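Why I've gone off the quick online refresher

I sat my third gas safety refresher of the year in February, at the kitchen table, in my socks, with a bacon sandwich. I passed. I got a certificate with my name on it before I'd finished the sandwich, and I've been grumpy about it ever since.

Some background, for those who don't know me. I've been fitting and servicing boilers and heat pumps for a good long while, mostly in and around Belgate, and for the last few years I've had trainees with me in the van. So I see training from both ends. I do the modules I'm told to do, and then I get to find out what the youngsters have picked up from theirs.

And what they've picked up is how to pass modules! Ibsa Demissie, who is as bright a trainee as I've ever had, came to me with a folder full of certificates and had never bled a radiator in a house with somebody living in it. He could tell me the flow temperature a heat pump likes. He couldn't tell me what to do when the customer has turned the thermostat up to thirty because she's cold and wants you out of her hall. I don't blame him one bit. He did everything that was asked of him.

The trouble is that a slideshow with a quiz on the end tests whether you've read the slideshow. You click next, you click next again, you get a question about the slide you saw a minute ago, and if you get it wrong you have another go. I know fitters who keep the telly on. I know one (no names, he'd be cross) who paid 180 quid for a course and did the whole thing in a lay-by outside Diltness.
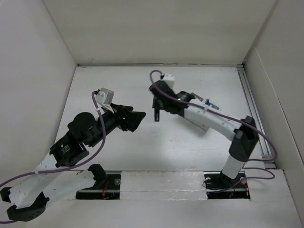

Practice on real kit is what I'd spend the money on, and I mean kit that leaks and sticks and has been badly put in by someone who has since moved away. Florencia Pereyra runs a training room with three old boilers on the wall, and she goes in of an evening and gives each of them a fault. One might have a dud sensor, another a valve wired up backwards. Then you come in and find it. I'm not against clean modern set-ups, mind. Two robot arms facing each other over a flat white floor, grippers pointed at each other, nothing in the way – lovely, I wish I had that much elbow room. But my working day is an airing cupboard with a hoover in it, and you have to learn to think with your cheek against a hot pipe.

Pejman Ghasemi and I have argued about this more than once. His view is that online courses let people in far-off places keep their tickets up without losing a day's pay, and he's right about that. When I was working up past Harero it was a long drive to any sort of classroom, and I'd have given a lot for a laptop and a decent signal. He also says the rules change so often that you need some quick way of getting them out to everyone. Fair enough. Put the rules online. I'll read them, I'll even do the quiz.

What I can't swallow is calling that training and leaving it there. A new rule about paperwork is one thing. Knowing by the sound that a pump is on its way out is another, and you get that by standing next to someone who already knows it, then having them shut up while you work it out. That costs money, and it costs the older fitter half a day, and the firms don't like paying for either.

So if you run a firm, send your trainees somewhere with a spanner in it, and pay them for the day. Ibsa starts with Florencia next month. I've asked her to give him the backwards valve.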